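**Projet Tistari – rapport d'avancement à l'attention de Stinik**
Période : de mars à mai
Rédaction : Shu-fen Yen

## Objet

Le présent rapport rend compte de la deuxième période du projet Tistari, et principalement de la journée de démonstration tenue un jeudi de mai dans nos locaux de Vilthorpe. La convention prévoyait une présentation publique avant l'été. Elle a eu lieu à la date convenue.

## Déroulement de la journée

L'accueil a ouvert à 9 h. Les visiteurs sont passés par groupes de 9 personnes au plus, toutes les demi-heures, avec une pause entre midi et 13 h 30. Chaque groupe assistait d'abord à une séquence de saisie avec la pince tenue à la main, puis à la même tâche exécutée par le bras fixe. Ngan-ling Yuen assurait les commentaires et répondait aux questions. Le dernier groupe est sorti à 17 h.

La tâche retenue est le rangement et le déballage d'articles souples : sachets de biscuits, paquets de bonbons, emballages plastiques froissés. Nous avions hésité à montrer des objets rigides, plus faciles à saisir. Les représentants de Stinik avaient toutefois demandé, lors du point de mars, que la démonstration porte sur les cas qui posent problème en entrepôt, et nous avons suivi cette demande.

Les visiteurs volontaires ont pu prendre la pince en main. Cette partie a dépassé le temps prévu dans presque tous les groupes. Nous avons supprimé la présentation de l'après-midi sur l'annotation des données pour tenir l'horaire. Le support reste disponible sur demande.

## Données recueillies

L'objectif de la période était de 600 séquences exploitables. Nous en avons 753 à ce jour, dont 300 enregistrées en intérieur domestique. Les autres proviennent de l'atelier. Les essais faits par les visiteurs n'entrent pas dans ce total et n'ont pas été conservés.

Les séquences en logement sont plus longues à préparer : il faut l'accord des occupants, un repérage et un étalonnage sur place. Elles sont aussi les plus utiles. La lumière y change d'une pièce à l'autre, le mobilier encombre les abords de la table, et les cartons d'expédition servent tels quels, avec leur ruban adhésif et leurs rabats.

## Difficultés rencontrées

- **Reflets.** Les emballages brillants renvoient la lumière de façon irrégulière et l'estimation de la position du sachet devient instable. Un réglage de l'exposition a été testé en avril, avec un résultat partiel.
- **Flou de mouvement.** Les opérateurs vont trop vite à la sortie du carton. La consigne a été réécrite et une formation courte est prévue pour les nouveaux.
- **Bras fixe.** Une panne du contrôleur a interrompu la démonstration de 11 h. Le groupe concerné a vu la séquence manuelle, puis a été invité à revenir l'après-midi.
- **Mors de rechange.** La livraison attendue en avril n'est pas arrivée. Le fournisseur Yen (sans lien avec la signataire) annonce un nouveau délai, que nous n'avons pas encore par écrit.

## Retours des visiteurs

Les questions ont surtout porté sur la cadence, sur l'usure des mors et sur le coût d'un poste complet. Nous n'avons pas donné de chiffre sur ce dernier point, le devis du contrôleur définitif étant encore en discussion. Deux exploitants logistiques ont demandé s'il était possible de tester leurs propres articles. Ngan-ling Yuen leur a envoyé la fiche de conditions. Nous souhaitons avoir l'avis de Stinik avant de donner suite, ces essais n'étant pas couverts par la convention actuelle.

Plusieurs personnes ont signalé que la zone de démonstration était trop étroite et que l'on voyait mal depuis le deuxième rang. Un écran de retour sera installé pour la prochaine session.

## Budget et calendrier

Les dépenses de la période restent dans l'enveloppe prévue. Le poste « déplacements » est dépassé du fait des séances en logement ; le poste « matériel » est en dessous, les mors n'étant pas facturés. Nous demandons l'autorisation de compenser l'un par l'autre. Le tableau détaillé est joint au relevé comptable.

Pour la période suivante, trois actions sont prévues : la reprise des séquences floues, la comparaison des deux réglages d'exposition et les premiers essais du bras avec un carton profond, ouvert par le dessus. Un point intermédiaire pourrait se tenir un lundi de juin, à Vilthorpe ou à distance, selon la disponibilité de Stinik.

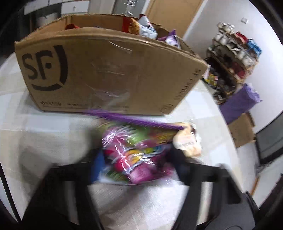 Pour la reprise des séquences floues, Ngan-ling Yuen transmettra la liste des enregistrements concernés avant ce point intermédiaire.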